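**Thursday – laundry cell, Firkham**

Fault of the day, and it's a beauty: the left gripper won't let go.

Ran the load task 20 times this morning on the new Rey build. Pick from the basket, lift to the drum, place, retract. Over 13 of those were clean, which I was pretty chuffed about, and then the left arm started hanging on to the bear after the open command. Not every time. The fingers would part a little, stop, and creep closed again, while the right arm carried on as though the handover had gone through. Result: both arms pulling on one soft toy in front of an open door. The force limit tripped and everything stopped as it should. Top marks to the force limit.

What I know so far:

- Only the left side. Swapped the two Foka finger sets over and the fault stayed with the arm, so the fingers are off the hook.
- The log shows the open command going out and being acknowledged. Position feedback then sits at 17 per cent and doesn't budge.
- Motor current climbs while it's stuck. Something is fighting it.
- Running the arm by itself with an empty gripper: 40 cycles, not a single fault. Very annoying and very interesting!

So it needs a load on it to show up. My first guess was fur working its way into the finger slide, but I had the covers off before smoko and it was clean as a whistle in there. Second guess, and the one I like much better, is the grip-hold routine in the Rey build. It re-closes if it senses slip, and a plush toy squashes and springs back so much that letting go of one could easily look like slip. The controller feels the fur relax, thinks it's losing the load and grabs again. If that's it, it's a gorgeous little bug.

Tried after lunch: grip-hold off on the left arm only, same toy, same basket. Six releases, six good. Too few to call it, but I did a small lap of the bench anyway.

Safety note for whoever's on next: don't reach in to free the toy with the arm powered, even when it looks parked. It re-closes without warning. E-stop first, then the manual release.

Still to do: put the slip threshold back to the old value and rerun, then try a towel and a pair of jeans. Send both logs to Mekumach.

Bear at the washer, head view then the two wrist views:

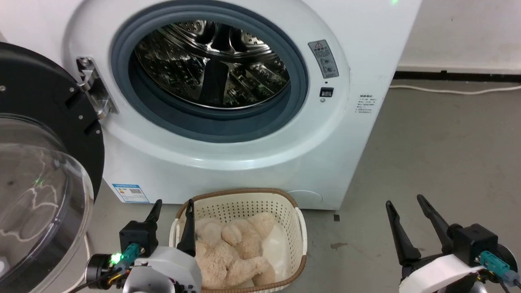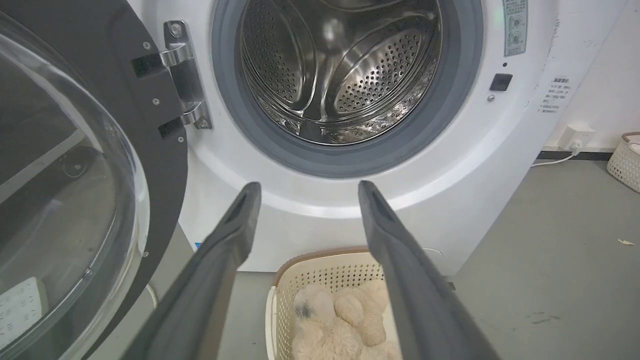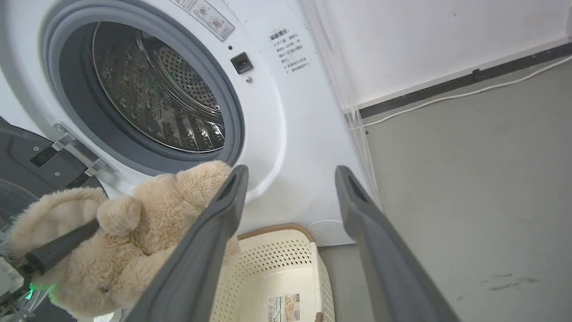
Mekumach rang back before knock-off and reckon the slip check should be switched off for the whole of the release move, and that in our build it probably comes back on as soon as the fingers start to part. They want the current trace from a stuck run as well as the position log, and they'd like us to leave the threshold alone until they've seen it. Fine by me – I'll do the towel first.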